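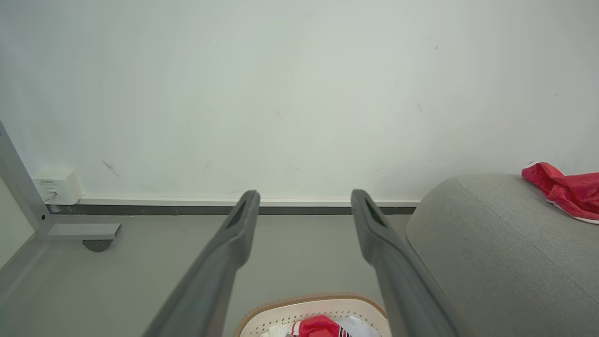
Weiße Wand mit Schrammen und feinen Schmierspuren, dazu die zweifarbige Sockelleiste und links die kleine Netzwerkdose.

Weiße Wand wieder sauber: Schrammen und Flecken knapp über der Sockelleiste entfernen

Ich liebe Projekte, die an einem Nachmittag fertig sind und bei denen man danach jedes Mal gern ins Zimmer kommt! Die meisten Macken sitzen unten, wo Körbe, Stuhlbeine und Staubsauger anstoßen. Dafür braucht ihr keinen Maler und meistens nicht einmal einen Pinsel.

Ihr braucht:
weichen Staubpinsel
weißen Radiergummi
Schmutzradierer
zwei Baumwolltücher
lauwarmes Wasser mit einem Tropfen Spülmittel
Malerkrepp
Rest der Wandfarbe

1. Platz schaffen
Möbel und Körbe mindestens 40 cm von der Wand abrücken. Dann trocken abstauben, immer von oben nach unten, und zum Schluss die Oberkante der Leiste. Da liegt mehr, als man glaubt!

2. Dose abkleben
Rund um Netzwerk- und Steckdosen wird nur trocken gearbeitet. Klebt den Rand mit Krepp ab und lasst eingesteckte Kabel in Ruhe.

3. Graue Striche wegradieren
Erst der Radiergummi, mit ganz wenig Druck und immer in eine Richtung. Bleibt etwas zurück, kommt der leicht feuchte Schmutzradierer dran (vorher an einer versteckten Stelle testen, matte Farbe wird sonst gern speckig).

4. Schmierflecken abtupfen
Tuch gut auswringen, tupfen, mit dem zweiten Tuch trocknen.

5. Sockelleiste wischen
Den hellen Streifen zuerst, dann das dunklere Band darunter. So zieht ihr keinen Schmutz nach oben.

6. Ausbessern
Was jetzt noch zu sehen ist, betupft ihr mit Wandfarbe. Danjuma Nwosu hat mir dafür einen kleinen Schaumstoffrest empfohlen, und seitdem nehme ich nichts anderes mehr, die Ränder verlaufen wunderbar weich. Über Nacht trocknen lassen, dann erst die Möbel zurückstellen.

Viel Spaß beim Radieren!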